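Pokska open day, Thursday, July 2, 2020

The drinks station was third on the route, after packing and cold storage. Huia Whitelaw ran it and kept to the printed sheet. The setup is small: a white table, a brown mat, a light wood cutting board with a wire handle, one lemon, and a steel double jigger for measuring.

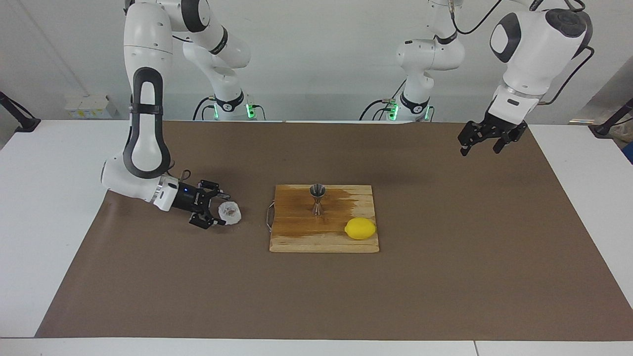 Visitors asked mostly about the boards. Pokska buys them from Kadix, 273 in the April order, and oils them on site. Staining is logged but is not grounds for replacement — only warping or a split is. Lemons come in daily.
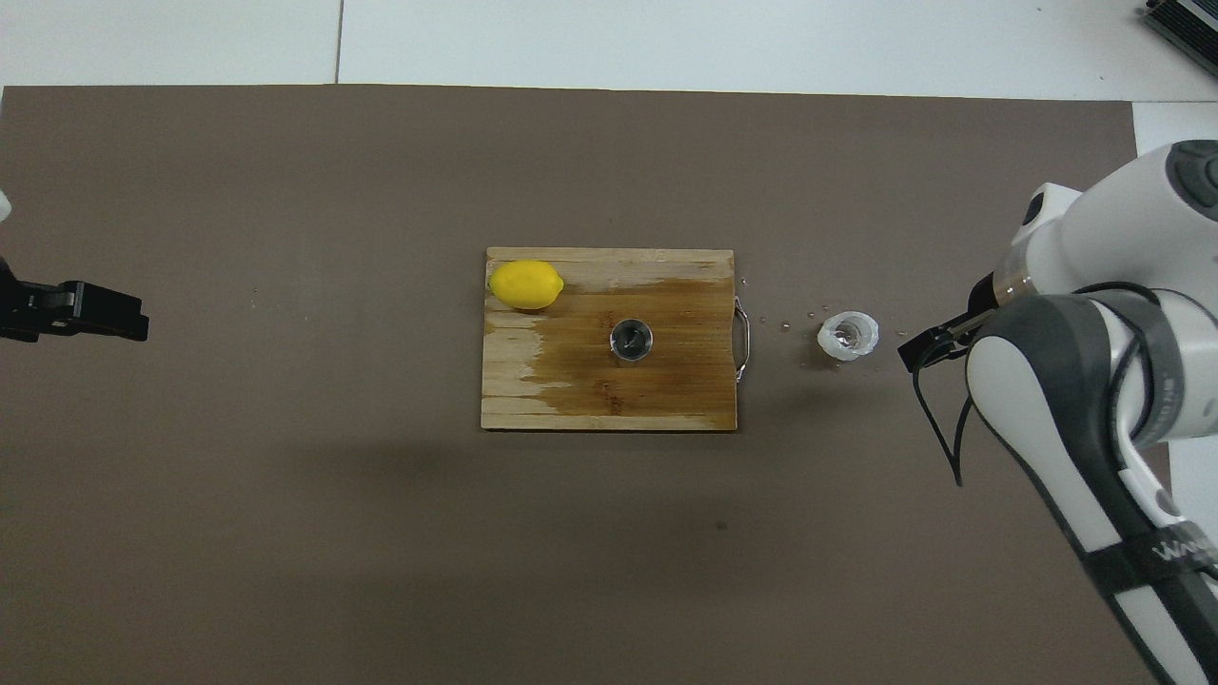 Small clear cups are used for tasting portions and stacked by size at closing. The tour moved on to the label room at 2, with Verna Calloway.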